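List: Gadley building systems
Subject: Re: Room 6 humidity readings drifting after the Fastlow swap
Time: 16:40

I have gone through the logs for the north side and can answer most of the earlier message. The work table in Room 6 is the same white-topped one as before, with the pale wood edge.

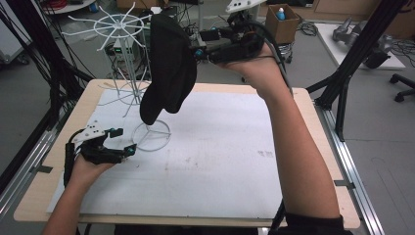
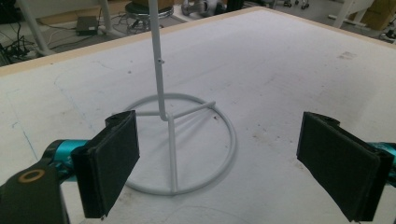
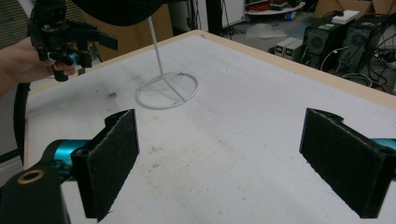 The quoted text is trimmed to the parts I am replying to.

> Since the Fastlow controller went in, the wall sensor in Room 6
> reads higher than the duct sensor by 4 points. Before the swap
> they tracked each other. Is the new controller applying its own
> offset, or is the wall sensor bad?

Neither. The offset field on the Fastlow is zero, and I checked it at the panel as well as over the network. The wall sensor agrees with my hand meter to within its stated tolerance. The duct sensor is the one that moved. It reports on register 562, and the import script from Nolstead still applies the old scaling to that register. The old controller sent a raw value. The Fastlow sends a value that is already scaled, so the correction gets applied twice.

> Would it help to shorten the polling interval?

No. It only gives you more copies of the same wrong number. Please leave it at 6 minutes. At shorter intervals the Ryu gateway starts dropping replies, and the gaps show up in the log as flat lines that look like good data.

> Can we go back and correct the June values?

Yes, for the duct sensor only. The log has 583 rows between the swap and this afternoon. Each one can be fixed by reversing the scaling once. I would write the result to a new column and keep the original. Rows marked "held" should be left out, as they repeat the last good reading and were never measured.

Changes I plan to make unless someone objects:

1. Remove the scaling line for register 562 in the import script.
2. Add the controller type to the header of each log file.
3. Raise the alarm delay in Room 6 to match the other rooms on that duct.

Item 3 is a separate matter, but the short delay is why the alarm trips whenever the door to the hall is left open.

One open question. The manual for the Ryu gateway lists two firmware branches and gives different register maps for them. Ours reports a version that fits either. If anyone has the sheet that was packed with the unit, please send me the part number from the top right corner. I would like to have that before I touch the script on the south side.

Gadley controls desk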